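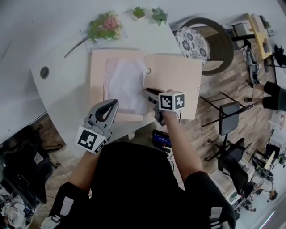
Folder day

Quick one, I have to be out the door in 20 minutes and if I don't write this down now I'll forget half of it.

So the new task is paper. Thin sheet, peach-pink folder, sheet goes in the folder, folder gets closed. I drew it up on Saturday thinking it would be the easy one. We'd just come off cables, and cables were miserable, and I wanted something flat. Flat is not easy. Noted.

We're doing it with the hand-held grippers again, the ones with the marker cubes, one in each hand. No arm involved until later. You hold them, you do the job the way you'd want the arm to do it, the tracking picks up the cubes and off it goes to Enance to get cleaned up. I went back and forth on this with Ro-un Song, who wanted to do it all by remote control, sitting at the leader arms like we did for the cups. And for cups, fine! For paper I couldn't do it. I tried one evening and you just don't feel when the sheet starts to drag. With the grippers in your hands you do feel it, a little, through the jaws. Enough to stop before it creases.

Things I want to remember for the write up:

Left hand holds, right hand moves. I kept swapping without noticing. Myung-ja caught it going through the first batch and she was right, half the episodes had me pinning with the right and the other half with the left. A person watching wouldn't care. The policy cares a lot, it'll average the two and do something stupid in the middle.

Slow at the edge. Getting one jaw under a thin sheet on a smooth folder is the whole task really. Everything else is carrying. If I go at my normal speed the contact part is over in a blink and there's next to nothing to learn from. So now I slow way down there and speed up for the rest. Feels silly. Do it anyway.

Don't cover the cubes. My left forearm likes to drift in close to the one on that side, and then the pose jumps and the episode is trash. Elbows out. My shoulders are killing me btw.

Keep the misses. Old me would have hit delete every time the sheet slid off. Now if I lose it and get it back in one clean go, it stays in. Dong-geon's argument, and after the cable thing I'm not going to fight him on it. The arm is going to miss too and it needs to have seen somebody recover. If I fumble it three or four times though, delete, thats just me being tired.

Move the folder between takes. A bit left, a bit turned. I did a whole morning with it in the same spot once and I'm still embarrassed. We leave the flowers and the succulents along the back of the desk, a real desk has stuff on it.

Where we are: 1137 episodes recorded, 731 kept. Ugly ratio. Most of the loss is from the first two days, the hand swapping plus a calibration that had gone off on the right gripper and I didn't check. Check the calibration. Every morning, coffee second. The keep rate since then is way better, didn't have time to work out the number.

First rollout was with a policy trained on the early stuff only, so I wasn't expecting much. It went to the folder, went to the sheet, closed the jaws on air just above it. Again and again, very confident. 27 tries, and it got hold of the sheet twice, and one of those it took the folder along for the ride. Doğukan thinks it's a height offset between the hand-held jaws and the ones on the arm. I think it's my rushed edge grabs. Probly both.

Plan for the week – retrain on the kept set, fix the offset, try again. Then a different sheet, something stiffer, to see if any of it carries over. Morven wants a version where the sheet starts on the desk and not on the folder. Next month, Morven. Please.

Also if anybody has a trick for picking up thin paper with two hard jaws, leave a comment. Somebody suggested pushing it so it buckles and then grabbing the bump. Tried it a few times, kind of works, but I can't do it the same way twice and I don't want to teach it something I can't repeat myself.

Ok, late. More when the retrain is done.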